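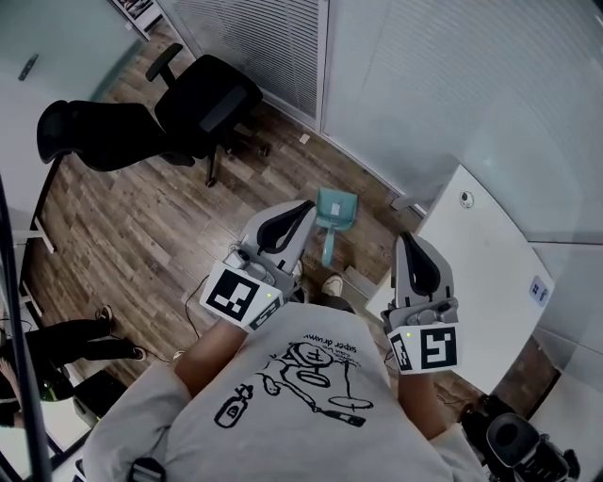 The floor under the carpet

When a house in Brestdale goes up for sale, the agent's notes will often say "original floorboards" whether or not anyone has lifted the carpet to check. It adds something to the asking price, or agents believe it does. Buyers arrive with a picture in their heads of wide golden boards, and a few weeks after moving in they are on their knees at the edge of the back bedroom with a pair of pliers, pulling out carpet grips.

What they find varies a great deal. The terraces below the mill were built with softwood boards that were never meant to be seen. They were covered with lino, then with rugs, then with fitted carpet, and the people who laid them didn't trouble much over knots or gaps. The bigger houses on the hill had better timber in the front rooms and the same cheap boards as everyone else upstairs. Flats over the shops can have anything at all, including chipboard from a repair in the seventies sitting next to wood that is a century older.

The first job is to decide whether the floor is worth keeping bare. Walk over it in thin-soled shoes. Boards that move underfoot need fixing down, and boards that feel soft near an outside wall need looking at properly before any money is spent on the surface. A dark line along the skirting may be old stain. Plenty of people used to paint a border and leave the middle of the room plain under a carpet square. The border is hard to get rid of and many households end up keeping it.

Sanding is the part everyone dreads. The hire shop in town lends a drum sander and an edger together, and the machines are booked up through most of April, when people open their windows again. A drum sander is heavy and it wants to move forward. If it stands still while the drum is turning it will cut a dip in the wood that shows for ever afterwards in low sunlight. The usual advice is to start in the corner that will end up under the bed.

Nail heads have to be punched down first, all of them. One missed nail will tear a sheet of abrasive, and the sheets are not cheap. In an ordinary bedroom this takes an afternoon. In a long front room it can take a whole weekend, with a hammer in one hand and a torch in the other, and it is harder on the back than the sanding. 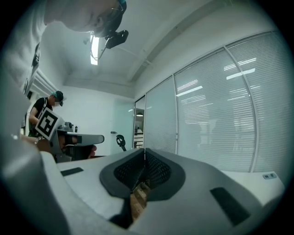

Then there is the question of gaps. Boards shrink when central heating goes in, and a floor laid tight can open up enough to lose a coin through. Thin strips of matching timber, glued in and planed flush, look best and take the longest. Papier mâché was the old method and some people still swear by it. Sawdust mixed with resin is quick, but it tends to crack and drop out by the second winter. Some owners leave the gaps alone and put down a thick rug when it turns cold.

Quotes for having the whole job done differ more than you might expect. One couple on the mill side had a price of £2,000 for a ground floor, including repairs, and another a good deal lower that turned out to leave out the filling, the edges and the hall. It is worth asking what happens to the dust, who moves the furniture, and how many coats of finish are in the price.

Finishes cause more argument than anything else. Oil soaks in and can be patched, so a scratched place by the door can be rubbed back and done again without touching the rest. Varnish sits on top, shrugs off spills for longer, and has to be sanded away when it finally wears through. The café at Akach, out on the valley road, has an oiled floor that gets a fresh coat every year and looks its age in a pleasant way. Diệp, the noodle place by the bus station, went for a hard varnish when it opened and hasn't touched it in 15 years. The strip in front of the counter is nearly bare now. The rest still shines.

Vekomeck, the paint and timber merchant behind the station, keeps sample boards on a shelf near the till with each finish labelled on the back. Borrow them if you can. A finish that looks honey-coloured under shop lights can look orange in a north-facing room, and old pine gets darker anyway over the first few summers. Try it on the floor itself too, in a corner, and leave it a couple of days.

After that it is mostly waiting. Most makers ask for 2 thin coats at the very least, and thin means thin. Brush along the length of the board, finish each board before starting the next, and work towards the door. Keep the cat out. Put felt under the chair legs before the chairs come back in, and don't lay a rug for the first fortnight, or there will be a paler rectangle when you next move it.

A bare floor is louder than a carpeted one. Neighbours below will hear shoes, and toys, and anything dropped before breakfast. Some leases in the converted flats forbid bare boards for that reason, and it is better to read the lease before the carpet goes in the skip.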